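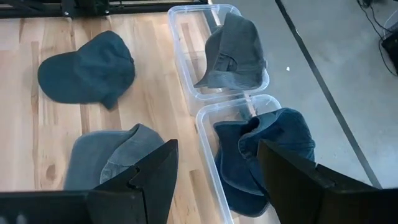 Bonés e duas caixas de plástico transparente.

Setembro, caderno da oficina, 16h

Retomei hoje o ensaio de tingimento dos bonés de sarja de algodão. O lote novo de corante da Vakora chegou de manhã, mesma referência do anterior, mas o pó parece mais fino e gruda na colher. Pesei duas vezes e deu igual, segui em frente.

Banho 1: 2 % de corante sobre o peso do tecido, sal em três adições, carbonato no fim. Subi até 60 graus e mantive 45 minutos. A cor pegou bem na copa, mas a costura da aba ficou mais clara. A linha deve ter poliéster na mistura. Perguntar à Drornby, que fornece os bonés crus, se mudaram a linha.

Banho 2: igual ao primeiro, com umectante da Tovau, 13 ml. Cobertura mais uniforme nos painéis de trás. A costura continua igual, como eu esperava. A fita interna da testa absorve muito e solta cor no enxágue, foram cinco águas até sair limpo.

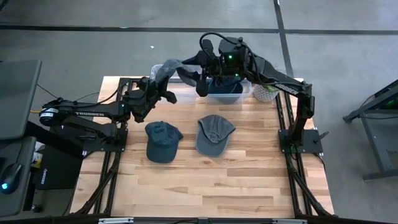
O encolhimento me preocupa mais do que a cor. Medi a circunferência antes e depois da secagem: perda de 9 mm no banho 1 e de 7 mm no banho 2, os dois secos na forma. O que secou pendurado perdeu mais e a aba entortou. Daqui para a frente só secar na forma, sem secadora.

A Mei-kuen Chiang acha que vale pré-lavar tudo a 40 graus antes de tingir, para tirar a goma. Concordo, mas isso é mais uma tarde de trabalho por lote e uns 300 litros de água. Anotar no orçamento da Wan antes de fechar preço com eles.

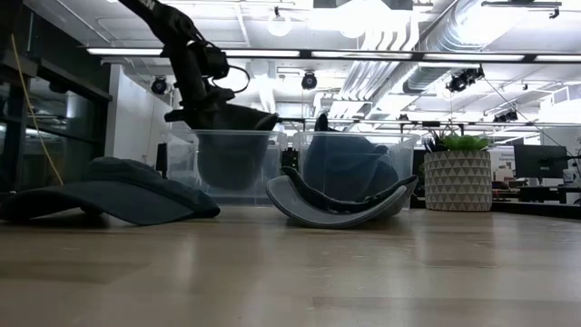 Bonés nas caixas e na mesa.

Fricção a seco no pano branco: banho 1 passou, banho 2 passou com leve mancha. Fricção úmida, os dois mancham. Repetir depois da aplicação do fixador.

A receita antiga para cinza-azulado está na pasta verde, mas foi feita para malha e o tempo de fixação não serve para sarja. Risquei a lápis.

Pendências: comprar papel de pH, limpar o termostato da panela grande (marca três graus a mais), cortar amostras da aba para testar o fixador em separado. O banho 3 fica para amanhã cedo, com pré-lavagem e metade do sal na primeira adição.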